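Cotville Works Users' Group
Minutes of the meeting held after the open day at Mivmont, 29/08/2021

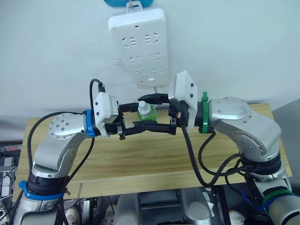 Two-arm bench demonstration, Mivmont: both grippers at the small green bottle.

Present: Deok-su Cho (chair), Han-gyeol Ahn (minutes), members from packing, stores and maintenance. Apologies from the night shift.

1. Minutes of the last meeting
Agreed, with one change. Item 4 should say the February quote from Trurnel was "received", not "welcomed".

2. Report on the visit
The chair thanked those who gave up their morning. Mivmont had laid on a talk, a tour and the bench demonstration. The talk overran and the time came off the demonstration, which several members thought was the wrong way round.

Han-gyeol Ahn reported on the bench. Two arms share one table and are meant to handle a small bottle between them. She said it was pleasant enough to watch and she still could not say what it would do for us. Our bottles come down the line in a heap, mostly on their sides. She had asked to see it done with one lying down and was told this was "on the roadmap".

Maintenance raised the cables. They hang in loops from the grippers and bunch up round the lower part of the right arm. Anyone who has looked after the old palletiser will know what becomes of a loose loop. The Mivmont engineer said a tidier version was planned. Maintenance would like to see that one before giving a view on this one.

Stores asked how many bottles an hour. The answer given was 200, "under good conditions". Asked what good conditions were, the presenter moved on to the next slide. Packing pointed out that a person on line 2 does 548 on an ordinary shift hour and also notices when a cap is missing.

3. Discussion
The chair felt the group was being a little hard on what was, after all, a demonstration. He had found the staff open and the arms smoother than he expected. Others replied that smooth was fine but the brochure says "ready for your line", and they had seen nothing to back that up.

There was a long exchange about floor space. Left unresolved, as no one had brought the plan.

4. Trial offer
Mivmont has offered a trial of 44 days at Cotville. Packing against, stores undecided, the chair in favour. Agreed not to accept until the questions below have been answered in writing.

5. Actions
Deok-su Cho to write to Mivmont asking for: an hourly rate measured over a full shift; what happens when a bottle is dropped; who pays for replacement cables.
Han-gyeol Ahn to ask Ma in the drawing office for the floor plan.
Maintenance to list the stoppages on line 2 since February.

6. Any other business
The canteen hatch is still sticking. Reported again.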